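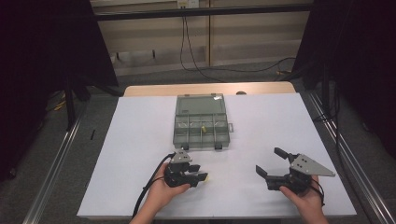
The email from the network came while Jawad Ghauri was parked outside a tire shop. He read it twice with the engine off. Skirko would not be returning for a third season. They thanked him for his passion.

Skirko was a show about packing. Two teams of strangers got an empty moving van, a house full of someone else's furniture, and 201 minutes on the clock. Whoever got the most into the van and delivered it with the least damage won the round. Jawad had thought of it in graduate school, on the floor of an apartment he couldn't afford to leave. He'd sold it with a one-page pitch. It had run for two seasons on a cable channel that used to show fishing.

He called Lưu, who edited it.

"I heard," Lưu said. "They turned off my key card. I had a sandwich in there."

"Did they tell you why?"

"They told me about the sandwich. They said someone would mail it."

Jawad went in and paid for the tires. The man at the counter had a TV going behind him, a baking show, and he kept looking over his shoulder at it while the card went through. A woman was crying about custard. Jawad asked him if he had ever watched Skirko.

"Is that the hockey one?"

"No," Jawad said.

He drove to the warehouse where they'd shot the finals. The lease ran through the end of the month and he still had a key, a real one. The set was mostly down. The big clock was lying on its face on a moving blanket, and the fake front porch had been pushed against the loading door. Priya from the art department was there with a tape gun, boxing up lamps. She had been hired to find ugly lamps, and she had been very good at it.

"You want any of these?" she said.

"What happens to them?"

"Trustance gets everything. They paid for the props, so they own the props."

Trustance was the sponsor. They sold renters insurance, and both hosts had been required to say the name at the top of every delivery. In season one they had said it cheerfully. By the end of season two, one of them had started saying it like a medical term, and there had been a phone call.

Jawad took a lamp shaped like a heron. Priya looked at it and then wrote something on her list.

"Broken in transit," she said.

They carried boxes for an hour. She told him she already had something lined up, a dating show set on a ferry. It needed a lot of rope. He said that sounded good. She asked what he was going to do and he said he had a few ideas, though he had one, and it was Skirko with boats.

Around six the contestants' group chat started going off on his phone. He had never been sure he was supposed to be in it. Somebody had posted the news, and then the messages came in on top of each other. The twin brothers from the second episode wanted to know if they could have the van. The retired school principal who'd wedged a piano in behind two refrigerators wrote that it had been the best week she'd had since her husband died, and she was sorry she had yelled at the cameraman. Someone named Deb, whom Jawad couldn't place, asked if the reunion was still on. There had never been a reunion.

He typed an answer to Deb, deleted it, and put the phone away.

"We never aired the piano from the side," he said. "You couldn't tell how tight it was. Lưu had the shot and I cut it for time."

"It was in the recap."

"For two seconds."

Priya taped the last box shut. It was dark by then and the overhead lights had a hum that the sound guys used to complain about. She asked if he could get the other end of the clock. It was heavier than it looked, and they had to put it down once to change their grip. The ramp was wet. They walked it up into the truck and stood there looking for somewhere to put it.

"Not there," Jawad said. "Lamps go on that side. Stand it up against the wall and run the strap behind the porch rail."

"The porch isn't in yet."

"Then the porch goes first," he said, and they took the clock back down.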